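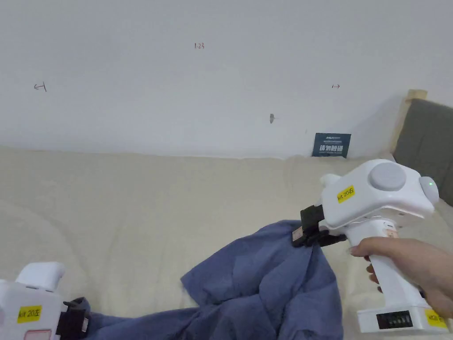
Headboard height — what did you all go with?

roos_s
Doing the spare room before December and stuck on the headboard. Bed is a standard double, mattress top comes to 600 off the floor with the topper on. Partner wants a tall padded one, I want something low so there's room for a shelf over it. Plain white walls, plasterboard. What height did people settle on and do you regret it

Danang Osman
Low. Always low. Tall ones eat the room and you can't get a shelf up without cracking your head on it.

ningsih77
Disagree, if you read in bed low is useless. Your pillows slide up the wall and you get a greasy patch on the paint within a year. Ours is the Skiltik one, goes 40 cm above the mattress, wish it was more tbh

Danang Osman
greasy patch = wash your hair

ningsih77
charming

sekarc
Can we not. Roos, are you fixing to the wall or to the bed legs? Makes a big difference. Legs wobble, wall doesn't but then you're stuck if you ever move the bed.

roos_s
Wall I think. French cleat? Never done one.

sekarc
Easy. Find your studs first. Two lengths of batten cut at 45, one on the wall, one on the board, drop it on. Took me 40 minutes and most of that was looking for the spirit level.

E. Ngau
Don't bother with studs, decent plasterboard fixings will hold a padded board no problem. Got mine from Illwood, pack of 5, still solid.

sekarc
Would not do that with people leaning on it every night. Sorry. Studs.

E. Ngau
Been up four years — fine.

Danang Osman
agree with Sekar for once, fixings work loose in the end. Seen it at my mum's, board came down behind the bed and took a lump of wall with it

roos_s
OK studs. Still no nearer on the hight though!

ningsih77
Sit up in bed, get someone to put a bit of masking tape where the back of your head is. Top of the board goes above that. Done.

roos_s
Ha ok will try that tonight. Partner will be unbearable if it comes out tall. Anyone got the Mandagi fabric, the oatmeal? £94 seems steep

E. Ngau
Had it. Bobbles. Get a sample first, they post them free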